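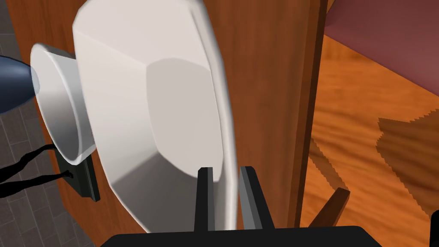

A black parallel gripper holds a white bowl by its rim, in a simulated room. Image: Kedola

Kedola to bring automated dish handling to staff canteens

Apr 21, 2024 - Kedola will put robot arms to work in the dish rooms of its staff canteens, starting at the Brastik site in May. The arms will lift bowls and cups from the return belt and set them in the wash racks, a task now done by hand on every shift.

The Brastik canteen serves over 1000 meals a day. Its kitchen team of 34 will keep its present size and hours. Staff who now load racks will move to food preparation and serving, or train to run the new line.

"Rack loading is the job our people ask to be moved from first," said Sigrun Torvik, head of canteen services at Kedola. "It is heavy on the wrists and shoulders, and we have found it hard to fill."

The control software, named Skadik, was developed with the engineering firm Myklebust. Grips are worked out in simulation before they are tried on the line - 429 have been prepared so far for the crockery used at Brastik.

Crescencio Casado, who leads training at the site, said 22 employees had signed up for the operator course. Training will take place in paid hours, and shift rotas will be agreed with staff representatives before the line opens.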